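Should Your School Buy a Robot to Wipe the Tables?

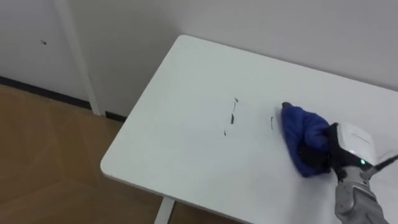
PLOLLAU, March

Lots of grown-ups get excited when they see a robot arm with a cleaning cloth. "We should get one of those!" they say. Maybe. But before anybody spends money, it helps to ask some nosy questions.

Wiping ink off a white table sounds easy. You have done it yourself, probably while thinking about lunch. A robot has to do much more work. It has to find the marks, hold the cloth, push down hard enough to rub but not so hard that something bends, and then decide whether the table is clean. Look at the dark marks near the blue cloth. A person would go straight for them. A robot may need a lot of practice before it does the same thing every time.

So what does it cost?

Let's try a pretend budget, using money called coins. Say a school called Hillunard has 727 coins to spend on equipment this year. A seller called Bedex offers a robot arm for 443 coins. Take 443 away from 727 and you have 284 coins left. That looks fine, doesn't it?

Now read the small print. The gripper, the part that grabs things, is sold separately. That is 138 coins. Take that away and you have 146 left. Then somebody has to set the robot up and show the staff how to use it, and Bedex charges 100 coins for that. Now there are 46 coins left for the whole year, and the school still hasn't bought any cloths.

When you add the three prices together, the robot costs 681 coins. The advertisement only said 443. The advertisement wasn't lying, but it wasn't helping much either.

What happens next year?

Machines need looking after. Parts wear out. Cables get tugged. Software, the set of instructions the robot follows, may need updates, and sometimes those cost money every single year. A careful buyer asks for all of these prices in writing before saying yes.

A second seller, Parisi, wants to rent the school a robot for 100 coins a year. That sounds much cheaper. But after seven years the school would have paid 700 coins, and it would have to give the robot back! Renting can still be a good idea if you only want to try something out. You just have to do the sum first.

Is the job big enough?

Suppose wiping a table takes you one minute. If the robot takes five minutes, and an adult has to stand beside it the whole time, you haven't saved any work. You have made more. A robot makes better sense when a job is long, dull or dangerous and has to be done over and over again. A few pen marks are none of those things, except maybe dull.

Questions to ask a robot seller

What exactly is included in the price?
Can we watch it do our job, on our table, with our mess?
Who fixes it, and how long will we wait?
What else can it do when the tables are clean?

If the seller answers "That depends" to all four, keep your coins in your pocket and ask again – politely – until you get a number.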